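# Teaching a Hand-Held Gripper to Wipe a Whiteboard
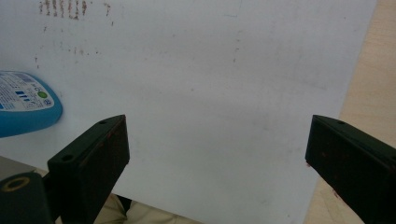

Wiping a board is the job I give every gripper build first, mostly out of spite. It looks trivial, it takes up half a bench, and it will find every loose screw you own. You will need a hand-held gripper (mine is the Skirnix two-finger kit, printed fingers and all), a flat whiteboard, a spray bottle and a cloth you don't mind losing. Leave the old marks on. The brownish smudges near the top of my board are the good stuff, a dense patch of more or less vertical dashes, and the fainter specks trailing toward the middle are a nice test of whether you're paying attention. The blue bottle can lie on its side at the left, where you have to work around it. Real kitchens don't clear themselves for you either.

This page covers the home version of the setup. If you're on the shared bench at Losstead, the steps are the same, but put the clamps back.

## 1. Check the fingers

Close the gripper slowly and watch the two beveled tips come together. They should meet flat. If one rides over the other, loosen the screws at the base, squeeze the fingers shut by hand, and tighten again while swearing at a moderate volume.

Mine came off the printer at 80 percent infill, which the kit notes call excessive and which I call not reprinting them in April. I did reprint them in April. That was the 20 percent set, and we don't need to discuss it.

Then wiggle each finger sideways. A little flex is fine. A click is a crack.

## 2. Lay the board flat

Flat on the table, not leaning on anything. A board that rocks will teach your gripper to chase it. Push down on each corner in turn, and if one lifts, fold some paper and wedge it underneath.

Sit close enough that you can reach the far edge without standing up. Halfway through a stroke is a poor time to learn the length of your own arm.

## 3. Fold the cloth

Fold it into quarters, then once more, so you have a thick pad with one clean folded edge. Pinch it about a finger's width in from that edge. Grab too little and it slides out on the first stroke. Grab too much and the bare tips reach the board before the cloth does, and you'll hear it.

Practice the pinch 8 times before you record anything. It's dull, and so is throwing out an afternoon of recordings in which a gripper polishes the board with nothing.

## 4. Spray, park the bottle, wipe

Spray lightly by hand. Yes, the gripper could in theory do it. Mine has tried, and the ceiling is very clean now.

Once you've sprayed:

- Put the bottle down in a spot you won't need for the first few strokes.
- Pick up the cloth with the gripper and start at the far edge.
- Pull toward yourself in straight, overlapping strokes.
- Lift at the end of each stroke instead of scrubbing back.
- Move the bottle, with the gripper this time, and do the patch it was sitting on.

Moving the bottle is the part worth having. Grip it across the body, squeeze until it stops slipping, and lift only as high as you need. A half-full bottle shifts its weight as you tilt it, so keep it level and don't rush.

## 5. Save the recording

I use Prindeo to log the finger opening along with the video. Start the log first, then the video, and tap the tips together twice so you have something to line the two up with later. Skip the tap and you'll be matching them by eye, which I have done, and which ate a weekend.

Name the files sensibly. My folder goes up to 2298 and the first stretch of it is all called "test," with one called "testFINAL" that isn't.

## Troubleshooting

**The cloth drops mid-stroke.** The pad is too thin or the tips are too smooth. A strip of rubber tape on the inside faces helps. The Tiongson pads work too, if you can get the adhesive to stay put.

**The fingers open by themselves.** Check the return spring. If you fitted it backward, join the club.

**The marks won't come off.** Old marker can be stubborn. Draw over it with fresh marker, let it sit for a moment, and wipe both. If that doesn't work, you now have a permanent reference pattern.

**The shadow of your hand confuses the tracking.** Move the lamp to the side opposite your gripping hand, or put a second one there. Turning up the camera gain only gets you a brighter mess.

Next page: the same board, done left-handed.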